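Vendula Vrabec @vendulavrabec

I have spent July reading the minutes of the Trimlow town meeting for 1786, so you don't have to. You weren't going to. Anyway, a thread.

Trimlow had one road, two taverns and a grudge against Gradell, the next town over, regarding a bridge. The bridge had fallen down. Each town held that it belonged to the other.

The county ordered them to split the cost. Trimlow voted to pay "when Gradell hath paid." Gradell had already voted the same thing about Trimlow. People forded the creek for 8 years.

Meanwhile the state wanted its war taxes in hard coin, which hardly anyone had. Trimlow offered rye. The collector declined the rye. They offered it again the next spring, and I have to assume it was different rye.

The clerk wrote "rie," "rhye" and once, memorably, "wry." Same man, same page. I've grown very fond of him.

By the time the ratification vote came around, the town had 91 eligible voters and 30 of them showed up. The debate on the new Constitution takes up four lines. The debate on stray hogs takes up six pages.

They voted no, then adjourned to the tavern, then came back and voted on the hogs. The hogs could roam until harvest.

Then there's the rye itself. The final tax bill was settled at 507 bushels, and the two towns couldn't agree on whose bushel. Gradell's measure was bigger. Gradell said Trimlow's was smaller. 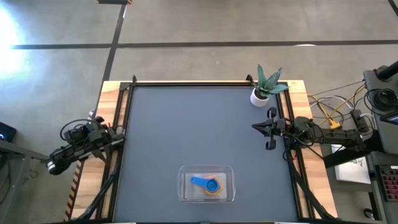 Measuring cups, blue on top. Trimlow and Gradell would still find something to argue about.

The bridge went back up in the end. Both towns claim they paid for it, and the receipt is missing from both archives.

Next up: the hog appendix. Mute me now if you need to.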